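Girnstead Gripper Club

From the Stindby Makers' Wiki, the bit I look after

The Girnstead Gripper Club is a student robotics club that meets above the old print shop in Stindby, and I've been a member long enough to be trusted with its article (and with the key to the spares cupboard, which is a bigger deal). It started as an after-school class in robot arms and drifted into cloth, because one May we entered the folding event at the Cevetberg student meet and came dead last. We loved it! We've done hardly anything else in the years after that.

What the club does

Most of the work is hand-held gripper practice. One person works the gripper, another passes things over, and the recordings go into a shared pile that we use to teach the arm how to fold. The pile stands at 1,581 recordings as I write this, and a good few of them are me dropping socks. Light things with a seam or a gathered edge are the favourites for beginners – you get something to aim for – while big plain sheets are misery and everybody avoids them until the week before a competition.

New members do 200 grips before they're let near the arm. It sounds harsh but it goes by quickly, and you do get a feel for how much cloth to take. Too little and it slides out, too much and you've got a lump that won't lie flat whatever you do with it afterwards.

The Jääskeläinen round

The club's own contest is the Jääskeläinen round, named after the street where the first one was held. Teams of two get 5 minutes and a heap of mixed washing. Points are given for every item folded and stacked, and taken off for anything that ends up on the floor. The record is 38 points, set by a pair who practised on tea towels for an entire term and then, of course, drew a heap with hardly any tea towels in it. I still think the scoring is too kind to flannels, and I've said so at every meeting.

Cevetberg

We still go every year. Our best result is fourth, with the arm doing the folding and one of us allowed to shake the cloth out first. The rules on shaking out have changed twice and the version on the meet's page is the one to trust, so please don't go by the old handout that's floating about.

Technique

There's a long-running argument in the club over whether to grab cloth by the middle or by a corner. Middle is quicker and feels lovely, corner is tidier to unfold from. I'm a middle person.
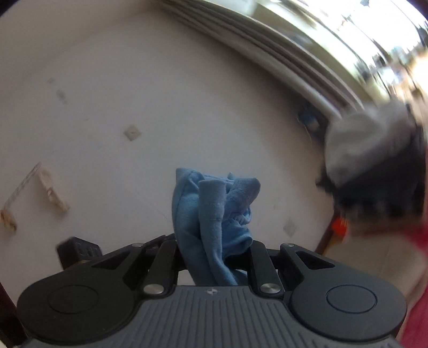 Santeri Eskola: I'd put in a word for corners here. Grabbing by the middle is fine for getting something off a heap, but you then have to find an edge anyway, and in the timed round that second grab is where my team kept losing points. Could the article also say whether a dropped item can be picked up again?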